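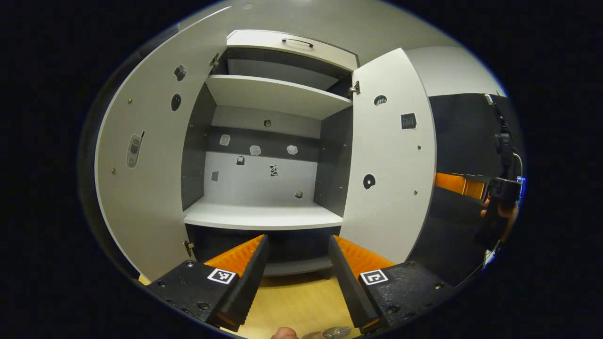 Kwadwo Tsikata wrote after the January batch to ask whether the finger pads could be had without the rest of the kit, and whether the marker plates had to come off to change them. Pads are now listed separately. The marker plates stay on.

Oltuditz Hand-Held Gripper, Build Kit 2

A two-finger gripper for people building a demonstration rig at home or in a shared workshop. You hold it, open and close the fingers by hand, and record as you go. The recordings can then be used to teach an arm fitted with the same fingers. The kit comes as parts and needs an evening at the bench.

Supplied
Two finger bases, black, with screws
Two fingers with ridged pads
Two square marker plates, black and white
Handle and trigger, unassembled
Camera bracket (camera not included)
Spare screws, bag of 20

Not supplied
Camera, memory card, hex keys, thread lock

Specification
Assembled weight without camera: 400 g
Pad material: printed flexible filament
Base material: printed nylon
Assembly: hex keys throughout, no soldering

Assembly notes
Fit the bases to the handle before the fingers. Run all the screws in loosely, close the trigger, check that the pads meet along their full length, then tighten. If they meet only at the tips, slacken the two rear screws on the left base and try again. Do not oil the slides.

The markers must lie flat. A plate that rocks will give a wrong reading for finger width, and the fault is hard to find later in the recordings. Peel the film off the plates last. 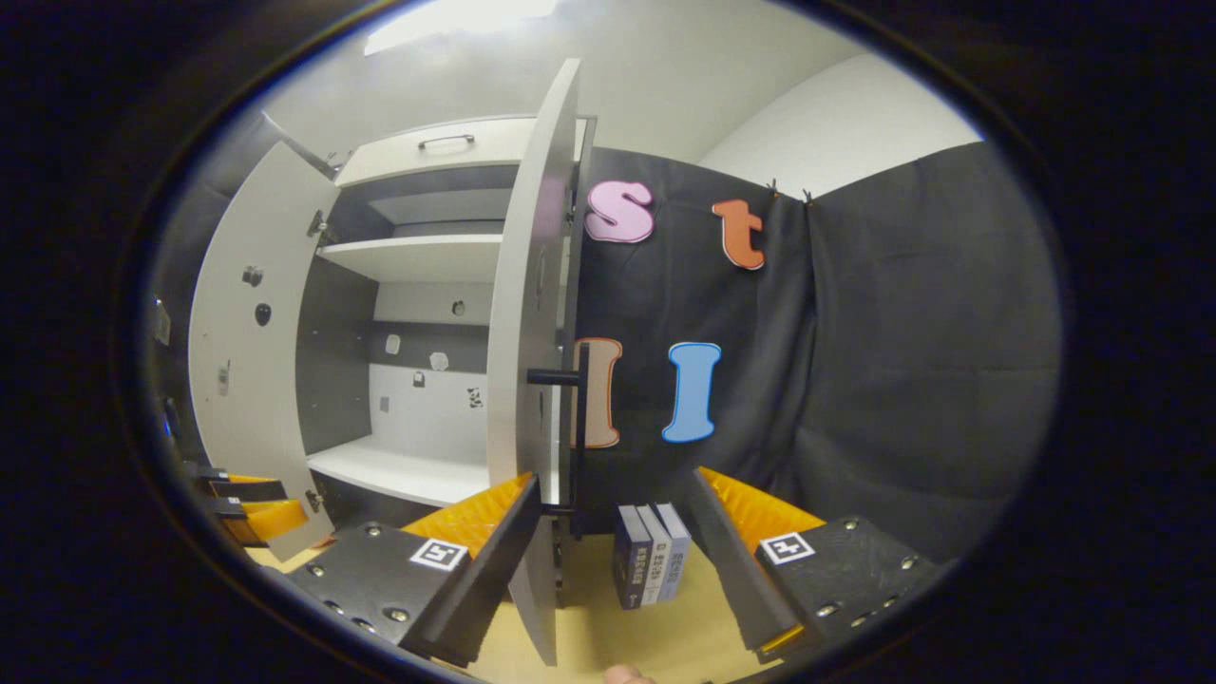 Pads wear at the tip first. On our own bench a pair lasts over 200 sessions of shelf and door work, less if the handles are knurled metal. Change both sides together. The old pad pulls out from the open end of its slot; warm the new one in the hand and press it in from the same end. Kwesi Amoah at Sorthorpe uses a plastic spudger for this and it marks the slot less than a screwdriver.

Camera bracket
The bracket takes the Cinton mount directly. The Wannasri mount needs a 15 mm spacer, sold separately. Tighten the bracket after the camera is in and repeat the calibration if it has been moved at all.

Changes from Build Kit 1
Longer slot for the pad. Deeper recess for the marker plate. Trigger spring replaced with a softer one. Kit 1 fingers fit Kit 2 bases, but Kit 2 fingers do not fit Kit 1 bases.

Page last revised 8 March 2018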